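4. Setting up your group's account in the Clalline grant portal

Read this section before you open the application form. The person who makes the account will be the main contact for the whole grant period, so please decide together in the group who it should be. Registered status is not necessary. Informal groups and collectives can apply in the same way as organizations.

4.1 Before you start

Have the following ready:
- an e-mail address which at least two members can read
- the name of your group, in your own language and in English letters
- the name of your fiscal host, if you have one
- a short text on what your group does, maximum 300 words

Caution: Do not use a work or school address of one member. When this member leaves, the group can lose the access, and to get it back takes a long time.

4.2 Create the account

1. Open the portal and choose New group. Do not choose New reviewer, this is a different form and it can not be changed afterwards.

2. Write the shared e-mail address two times. A code with 6 digits will be sent to you. If it does not arrive, look in the spam folder first, and then press Send again.

3. Choose your working language. It decides the language of the letters you receive. You can still write your answers in any language from the list.

4. Write the group name. If it is not safe for you to use the real name, tick the box Use a protected name. Only the regional adviser will then see the real one.

Note: The protected name is shown also on the payment letter. Ask your bank or your fiscal host if they can accept this - some of them do not.
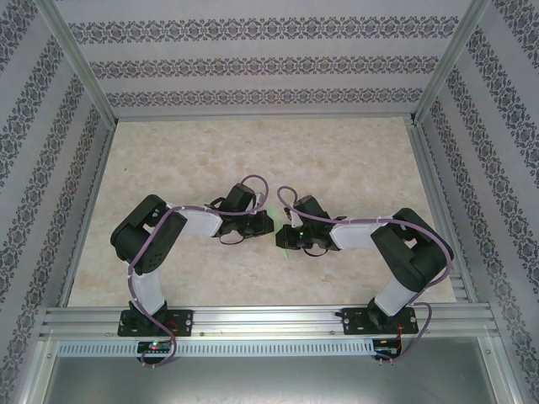

4.3 Add the other members

5. Go to Members and press Invite. Each member gets her own link, and the link can be used one time only.

6. Give every member a role. A Writer can change the answers. A Reader can see them and leave comments. Only the main contact can submit.

7. Ask all the members to log in one time before the deadline in March. An invitation that nobody opened is deleted when the call closes.

Caution: Two Writers should not work in the same answer at the same moment. The portal keeps only the text which was saved last. Many groups write first in a shared document and paste it in when they are finished.

4.4 Fiscal host

8. If you receive money through another organization, open the page Host and search for its name. Skiltach and Kaewsai are already in the list. For other hosts press Add host and upload the signed agreement as PDF.

9. Wait for the green mark beside the host name. You can continue with the application meanwhile, but you can not submit without it.

Error 343 means that the agreement has no signature page. Error 369 means that the name of the host is not written the same way in the form and in the agreement. Correct the name and save again.

4.5 Help

For questions on protected names, write to Ingegerd Holmgren through the Messages page. For hosts and agreements, choose Kwan-ho Wu in the same list. Please write from the group account and not from a private address, then we can see which application you mean.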